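Questions we keep getting about the open day at the Somside unit, gathered in one place so that Vija can stop answering them one at a time. Last updated December 2, 2021.

## Before you come

**What is it, exactly?**

An afternoon of watching robot arms tidy things up, slowly. Prosser builds the cells, Clokeo is the project that teaches them to handle soft and awkward household items, and Somside is the building with the leaking porch where both of them live. You'll get a short talk, a long look, and a biscuit.

**Do I need to book?**

Yes. The demonstration room takes 40 people at a time and the fire officer has strong views. Email the office with the names in your party and you'll be sent a slot. If you turn up without one we'll try to squeeze you in, but you may spend a good while admiring the corridor.

**What does it cost?**

It's free. There is a tin for the tea fund, and Vija Šimkus will be standing near it.

**Can I bring children?**

Please do. Under-twelves need an adult each. In April we allowed a school party to bring one adult per class, and we have since reconsidered.

**Where do I park?**

On the Murnon side of the yard, past the skips. The spaces by the front door belong to the joinery firm next door, who are lovely people right up until you park in them. The 491 bus stops at the end of the lane.

## What you'll see

**What do the arms do all day?**

They work in pairs on jobs most of us do without thinking: bags, cloths, belts, putting things in trays. Soft things are the hard part. A metal block is the same shape every time you go to pick it up. A plastic bag has never been the same shape twice, and it seems to take some pleasure in this.
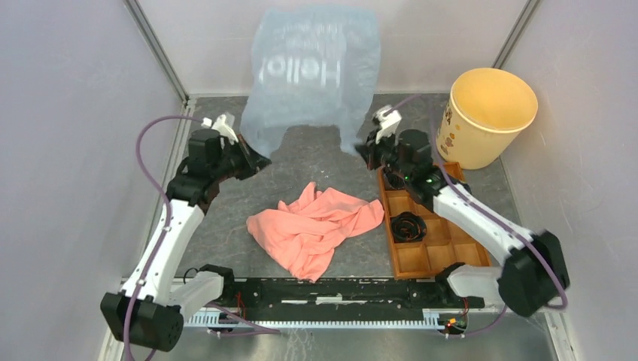 **How long does each demonstration last?**

Each session runs for 40 minutes, including the talk at the start and time for questions at the end. Sessions begin on the hour, and you're welcome to stay on in the tea room afterwards.

**Will it be quick?**

No. People arrive having seen films, and then they watch an arm think about a corner of fabric. Most visitors get restless for a bit and then become oddly gripped. Last time there was applause for a folded flannel.

**Does it ever go wrong?**

Often, and we leave it in. Uchenna Uzor runs the demonstrations and refuses to show only the good attempts. If something gets dropped she'll tell you why she thinks it happened, and if she doesn't know she'll tell you that too, at greater length.

**Are they going to take my job?**

If your job is moving a tea towel a short distance with enormous care, we should talk. Otherwise, Uchenna takes this question properly at the end of each session and gives a better answer than this page can. She has worked on factory lines herself and doesn't wave it away.

**Can I have a go?**

At two o'clock and four o'clock there's a practice pair set up where you can steer the arms by hand. There are 5 places each time, drawn from a hat. Gripping is easy. Letting go at the right moment is where the grown-ups come unstuck.

## On the day

**Can I touch the robots?**

Only the practice pair, and only when told. The rest stay in their enclosures and you stay outside them. This applies to engineers as well, who are the worst for it.

**Can I take photographs?**

Phones are fine, flash off please, as the cameras on the cells don't care for it. Ask before photographing staff, who don't care for it either.

**Is there step-free access?**

The demonstration room and the tea room are on the ground floor, and so is the accessible toilet. The upstairs office is reached by a staircase, but you aren't missing anything. Tell us when you book if you'd like a seat kept at the front.

**Is it noisy?**

Less than you'd expect. The arms hum a little. The compressor next door is another matter, and we can lend you ear defenders.

**May I bring something of my own for them to fold?**

You may offer. We had 300 visitors last time and a surprising number of socks. Anything clean and smaller than a pillowcase can go in the box by the door, and Uchenna will pick a couple if there's time. Please don't bring a fitted sheet. It was tried, and it upset people.

**I've lost a glove.**

It's in the tea room with the others.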